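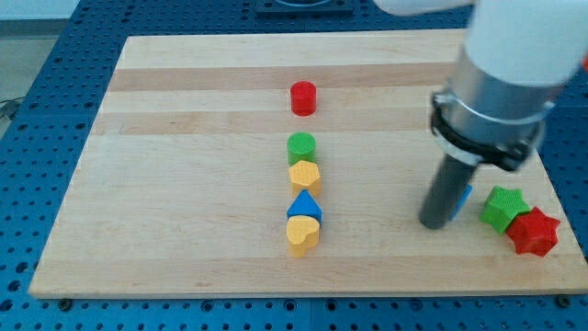

**Figure 2.** Colored blocks on a light wooden board. The red cylinder stands apart from the rest.

### 3.2 What people do with "behind"

I went into this part of the study expecting "left" and "right" to cause most of the trouble, and I was wrong by a mile. The word that ate up my December was "behind." We had 864 place phrases from 40 speakers, all taken from phone calls in which one person helps another find something at home (keys, a charger, the good scissors), and "behind" was the one my coders kept arguing over.

Part of the problem is that some things have a back and some don't. A couch has one. So does a fridge, and if I tell you the mop is behind the fridge, you go to the same spot no matter where I'm standing. A jar doesn't have a back, and neither does a plain cylinder like the red one in Figure 2, so "behind the jar" only works if you know whose eyes we're using. On the phone, you usually don't!

Most of my speakers got around this without seeming to notice. They added a wall or a window ("behind the jar, on the window side"), or they dropped "behind" and went with "past." I love "past." It sneaks in a whole little walk: you start here, you go by the jar, you keep going. Mahsa Salehi, who coded the first half of the calls, wanted to treat "past" as a plain swap for "behind," and for a while I went along with her. Then we hit the hallway calls, where people said "past the coats" for things hanging on the same rail as the coats, with nothing behind anything. We split the two codes on a Monday and recoded the lot.

Henk Bosman raised a fair point when he read a draft of this section. Maybe, he said, people who live together share a usual standing spot in each room, so "behind" is clear to them and only looks vague to us. I think he's partly right. In the kitchen calls, both speakers often seemed to picture themselves at the sink. I can't test that with the calls I have, though, and I'd need floor plans to try. What I can say is that 5 of the calls broke down completely over "behind," and every one of those was between people who didn't share a home. I come back to them in Section 4.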